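I got to the Runder workshop a little after nine on a Wednesday, which was apparently early. The engineer I'd come to see was already on her second coffee and had a box of gripper fingers tipped out across her desk like somebody's button collection. She agreed to talk as long as I didn't use her name ("my mother googles me") and as long as she could keep working while we did it. Fine by me!

What I wanted to know was pretty basic. Her group has spent since July trying out two grippers, one from Dreklow and one from Farooqui, on the same arm, and people in the comments here keep asking me which one they should get. So I asked her.

"For what?" she said.

Okay, fair. For small stuff, I said. Phones, remotes, the kind of thing that's on everybody's kitchen table.

"Then I'd say Dreklow for the first week and Farooqui for the rest of the year," she said. The Dreklow was easier to get going. You bolt it on, you plug it in, it closes when you tell it to. The Farooqui took her most of two days, and a good chunk of that went on a connector that had been keyed the opposite way from the drawing in the manual. She's still a little mad about the drawing.

Once it was running, though, she liked it a lot better. The force setting has finer steps at the low end, and the low end is where she lives. "If you're picking up wood blocks all day you'll never care," she told me. "I care about the difference between holding a thing and squeezing it."

I asked how they score it. Each gripper gets 60 tries per object, and a try counts only if the object goes up, stays up for 5 seconds and comes down where it was supposed to. She used to be looser about that last part. Then she went back through some old runs and found a bunch of "successes" where the object had landed on its face.

Flat, shiny things are what she grumbled about most. The arm has a wrist camera looking down past the fingers, and anything glossy throws back a picture of the room. "So now your software is staring at the ceiling and thinks it's looking at a phone," she said. They've tried moving the lamps, they've tried a diffuser, they've tried turning the exposure way down. The diffuser helped some. Turning the exposure down mostly gave her a darker picture of the ceiling.
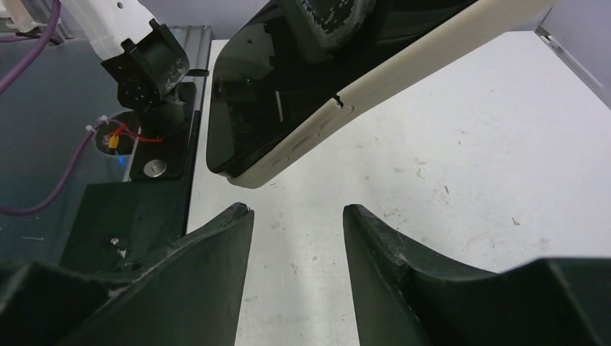

The wrist camera's view, with both fingertips open over the white table.

We talked about fingertips for way longer than I'd planned – I think twenty minutes of my recording is fingertips. She's a believer in narrow ones. Wide pads look reassuring in a catalog, she says, but they bump into the table before they get under the edge of anything thin. The downside is wear. Narrow tips scuff, and once they've scuffed enough the grip changes, and you find yourself comparing Tuesday's fingers against last month's fingers when you thought you were comparing two grippers.

Her fix is boring and I love it. She keeps a log for every pair and swaps them on a schedule, whether they look bad or not. The longest any pair has gone is 113 runs, and she says she could see the numbers sliding well before that.

Cables came up too, because they always do. She routes everything with a big lazy loop and won't hear a word against zip ties. Her advice to anybody setting up a first arm is to drive it through its whole range by hand, slowly, before running any program, and watch the cables the entire time. Leave the arm alone and look at the cables.

And the controller? They're on a Druseo box for both grippers, mostly so that she's changing one thing at a time. She had kind words for the stop behavior and less kind ones for the menus. Changing the closing speed takes her roughly 20 clicks, and she has to do it again after every restart. She's written to them about it. They wrote back with a link to the manual.

Before I left I tried one more time to get a straight answer about which one to buy. She picked through the fingers on her desk for a bit.

"Ask them both how much a spare set of tips costs," she said, "and how long it takes to ship. I wish I'd asked."

I've sent both companies that question and will add the prices when I have them.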